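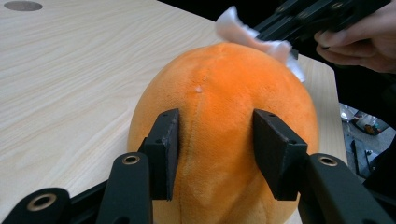

Cleaning soft toys without a washing machine

Most plush toys can be freshened by hand in an evening. Check the label first. If it says surface clean only, keep water away from the stuffing.

Brush the pile with a soft nailbrush, then sprinkle on bicarbonate of soda and leave it for 40 minutes. Vacuum it off with the upholstery nozzle.

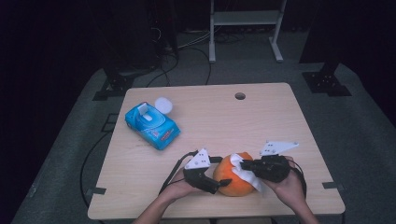 Can I use ordinary wet wipes on plush?
Plain unscented ones are fine for fresh marks. Try one on the underside first.

For older marks, mix 200 ml of lukewarm water with a few drops of washing-up liquid. Whisk it and use only the foam.

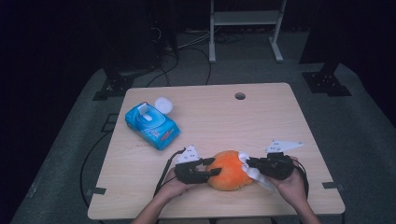 Work the foam in with your fingertips, going with the pile, and lift it off with a damp flannel. Don't soak the seams – they hold water longest and can smell musty. 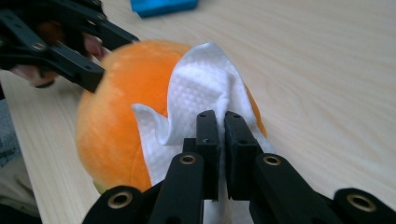 Drying takes longer than people expect. Press out what you can with a clean towel and stand the toy somewhere airy, turning it now and then. With a round shape like the orange ball, lay the cloth over the curve and pinch it up in folds, so you blot the surface without flattening the pile. In January allow a full day.

Tip sent in by Mawar Nugroho, Nanstead: brush again once dry.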